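The Arm That Learned to Hold a Cord

For years the standard party trick of a robot arm was moving a block from one square to another. I have watched that trick in trade halls, in school gyms, and once in the lobby of a bank. It never got old for me, but I understand why other people wandered off to find the coffee.

So when Clestalitz, a small company from Jultthorpe, started shipping a kit meant for the floppy stuff — cords, hoses, ribbon, anything that refuses to stay where you put it — I wanted to spend real time with it. The kit is called Plalix, and I got 3 days with it in a lab in Paju, along with the people who have been living with it since October.

Rattana Prasertsri runs the integration side there. She met me at the door with a mug in each hand and started talking about cable before I had my coat off. Her first job was in a plant that built control cabinets, and what she remembers is how much of the day went to handling wire. "The cutting was automatic, the labels were automatic, and then there was a long bench of people untangling things," she told me. "I was one of them. I was pretty slow."

What you get in the box is a pair of gripper fingers, a wrist camera, a mounting plate, and the software, which does most of the clever work. You supply the arm. Clestalitz keeps a list of the ones it supports, and the mounting plate went on with a hex key and a little muttering. Setup took us most of a morning, and a good part of that was me reading the wrong page of the manual (there are two sections called "First Motion," and I really hope they fix that).

The teaching is the part I fell for. You don't write out a path. You move the arm by hand through the job, a handful of times, and you try to be a bit different each time. Pick up the cord from the left, then from farther along, then with a twist in it. The software is looking for what stays the same between your tries.
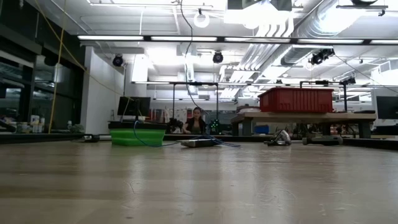
Obaidul Jayasinghe, who writes the training tools, kept telling me to be sloppier. I had been so careful on my first set that the arm learned to do precisely one thing, in one spot, and got lost when he nudged the cord a couple of inches over. He had me start again and told me to pretend I was late for a bus. My second set looked awful. The arm did far better with it, and I was so pleased I made everyone watch it twice!

There is something wonderful about seeing a machine deal with a thing that has no fixed shape. A block is a block. A length of cord has a new outline every time you let go of it, and it has a memory too, so if it was wound tight on a reel for a year it keeps trying to go back there. Plalix handles this by checking often and changing its mind. You see it start toward one loop, slow down, and pick another. The first few times I thought it had frozen. After a while I came to read those pauses the way you read a person patting their pockets for keys.

I asked for numbers, and the team gave me their own log instead of the brochure. Over the stretch they showed me, they had run 197 attempts at a single job: find the loose end, grip it, and feed it through a guide ring. The arm finished 72 percent of them without help. Obaidul was quick to say that this is their hardest test and that plain pick-and-place does a lot better. Even so, I liked that they opened with the hard one. Most of the misses came from the same trouble, a loop crossing over the end at just the wrong place.

Spools are a good middle ground. The flanges give the fingers something solid to close on, while the windings in between still slip and sag and do as they please, so you get one easy problem and one hard problem in the same object. Vichien Thaweesak, who designed the fingers, went through a drawer full of old versions with me. The early ones had smooth inner faces and were fine with boxes. Then somebody handed them a spool and it squirted out sideways across the bench. The notches came after that, and he is still filing away at the angle. He had a fresh set on his desk that he wouldn't let me try — "next month," he said, and closed the drawer. 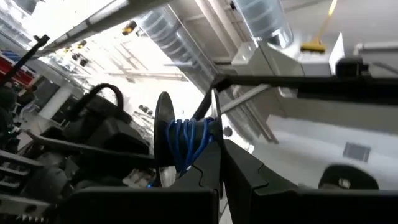
I have some complaints. The fingers are bulky, and in a tight corner you feel it. Reaching down between two connectors is a job for something slimmer, and Clestalitz doesn't sell a slimmer set yet. The software wants a strong computer and will tell you so, often, in a yellow banner that can't be closed. Saved lessons are sorted by the time you made them, so unless you name each one right away you end up with a long column of dates and no clue which is which. And the help pages are thin on what to do after a failed grip. I learned more about that from ten minutes of chat with Rattana Sriwong, who handles support (yes, there are two Rattanas in the office, and yes, the mail gets mixed up), than from the whole manual. Her advice was to add a few lessons that begin from a bad grip. I tried it on the last afternoon and it helped a lot.

Who is this for? I put that to Annick Vidal, who teaches evening classes in machine repair and has had a kit on loan for a term. Her students already know hand tools and many of them have never written a line of code. They were teaching the arm within their first session. One group spent its whole evening trying to get it to coil an extension cord the proper way, over and under, and stayed past closing. They didn't get there. They have booked the arm again for next week, and she says they arrive with diagrams now.

That matches how I felt on the train back. I had gone in thinking about factories, and there is plenty here for a small shop that makes cable sets in short runs, where the job changes too often to pay for a custom machine. But I kept thinking about that class. A kit that can be taught by somebody who is good with their hands opens the door to a lot of people, and they will come up with uses the designers haven't thought of.

Plalix is on sale now, direct from Clestalitz, with the wrist camera and 2 sets of fingers included. Lessons made on the current version will carry over to the next one, according to the team, and the new finger shape will be sold on its own when Vichien finally lets go of it. I have already asked to borrow a set.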